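Hilo sobre el proyecto de fin de asignatura de Robótica II. Grupo Mondal, turno de tarde. Resumen técnico para los que preguntasteis el viernes.

1/ Tarea: acercar la pinza a un objeto situado junto a un plato, cerrarla y retirarlo sin tocar el borde. Todo en simulación. El simulador es Sosden, la versión que hay instalada en el laboratorio.

2/ Entrenamos la política con 600 episodios teleoperados. Se descartaron 58 por colisión con el plato en el primer segundo. El filtro es automático, mira la fuerza de contacto y nada más.

3/ Física a 2 ms de paso. Con pasos mayores los dedos penetran la malla del objeto y el agarre sale gratis. Si vuestros resultados son demasiado buenos, mirad primero eso.

4/ Las mallas vienen del paquete Rerkwood. Las texturas están bien. Las colisiones, regular: los objetos porosos llevan una caja convexa que no sigue el contorno visible - hubo que rehacerla a mano.

5/ La evaluación se lanza con Flaltus, una cola de trabajos que escribió el curso anterior. Lleva ya 1.036 ejecuciones, casi 600 de ellas con la política nueva. Documentación: un README y los comentarios del código.

6/ Vista de cerca del contacto, con la pinza junto al bloque blanco y el plato decorado detrás. Por el color no hay problema de segmentación. La profundidad en el contorno irregular del bloque es otra cosa.

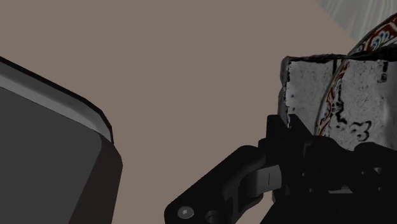
Responde Mondal_B que a ellos la profundidad les mejoró al promediar la zona del contorno antes de calcular el punto de agarre, y pregunta si hemos variado la fricción de los dedos.

7/ Sí, pero solo en entrenamiento. En evaluación está fija. Probaremos el promediado esta semana.

8/ Pendiente: repetir la evaluación con las cajas de colisión nuevas y subir los ficheros de configuración al repositorio del curso. Las semillas van en el mismo fichero.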